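Threads > Kitchen > Small spaces

Posted by Zinetti, January, 7:40 a.m.

Thread on plate storage for a kitchen with no upper cabinets. Mostly about the drying rack, because the rack ends up being the storage.

Mine is a black wire one from Zestport. It lives on a black table against the wall and takes up most of the right side.
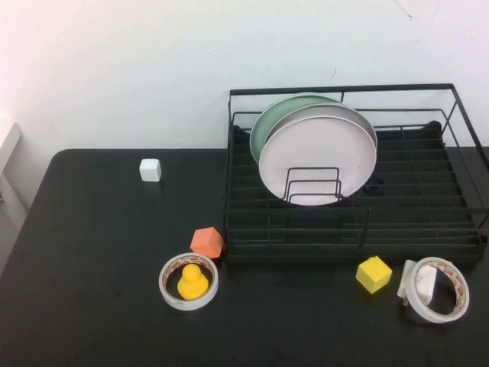
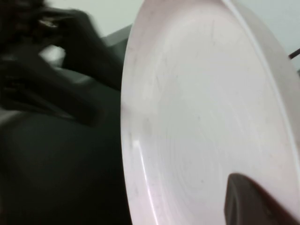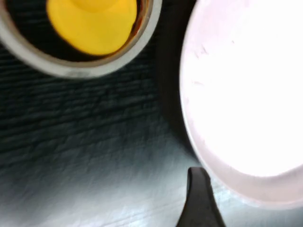 The rack and plates in the first, one pale plate up close in the second, a yellow thing in a gray-rimmed round container in the third.

Plates stand upright in the wire holder. Three in use: sage green, light gray, pale pink. I own more. They stay boxed unless people come over.

Upright beats stacked for drying. Stacked plates trap water at the foot ring and you get a line of scale. I leave a gap between plates when I can. They lean together anyway.

On scratches: the pale plate shows fine circular lines and a few dark specks across the flat part. Light colors show this more than dark ones.

I've tried baking soda paste on marks like these. 5 minutes, soft cloth, rinse. It lifts some of the gray. It does nothing for a scratch.

Stopped using the green side of the sponge. Should have done that 80 washes ago.

Rack placement: I keep the left part of the table open for prep. Roughly 20 inches of clear surface is enough for a cutting board and a bowl.

Double-sided tape is for the rack feet. Wire slides on a smooth top when you pull a plate out one-handed. Four short pieces, replaced when they stop holding.

Looked at the Pledus rack with the drip tray. 30 dollars, and the tray sticks out past the table edge. Passed.

Next thread is cutlery, once I decide whether the Zervas cup fits behind the plates.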